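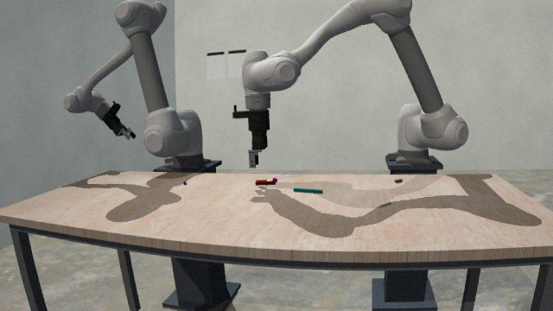 Flerside 172 Dining Table: Review After One Winter

Filed under: Furniture > Tables > Long-term reviews

We bought the Flerside 172 for a kitchen that also has to serve as a dining room, a homework room and sometimes an office. The number is the length in centimeters. It comes in a pale wood or a dark stain, and ours is the pale one. I paid $1,060 with delivery, which put it in the middle of the tables I was looking at. The cheaper one on my list was from Kudov, and I'll get to that.

Assembly

The box is heavy and the delivery people will only bring it to the door. Get help. The legs go on with 14 bolts, and the hex key supplied is too short to turn comfortably once the last few are in place. I used my own. The instructions are drawings only, and step 4 shows the brace upside down. Tighten everything loosely first, stand the table up, then go around again.

It was level on our floor with the feet screwed all the way in. I checked the bolts again in April and two had worked loose at the same corner. There has been no wobble since.

The top

The finish is a matte oil. Water left overnight made a faint ring that came out with the maker's oil and a cloth. Red wine was worse – you can still find the spot if you know where it is. Hot mugs have left nothing. Plan to oil it twice a year, and do it in the evening so it can dry.
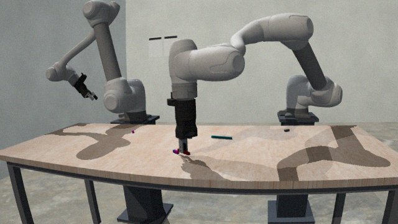 Size is the thing to think hardest about. Six people fit, but the two on the ends are close to the legs. A dining table gets used from both sides, so leave room to pull a chair out all the way around. Depth matters too. A wide top has space for serving dishes down the middle, but small things lying out there are a long reach from a chair, and you will be passing the salt a lot. I would still choose wide over narrow.

Compared with the Kudov

My sister has the Kudov. It costs less and the lacquered top shrugs off wine, but the lacquer has chipped along one edge and there is no easy way to fix that at home. The Flerside marks more often and repairs better. If you have small children and no interest in oiling furniture, get the Kudov.

I would buy the Flerside again, with a longer hex key on hand.

Comments (3)

Ermira Trajkovski
Does the oil smell? I had a Tavares bench that stank for weeks.

Ghazal Hassanpour
Mine smelled for a couple of days with the windows open. Same loose bolts here, but on the brace.

skek_pete
Skekbridge store had the dark one on the floor last week. Shows every crumb.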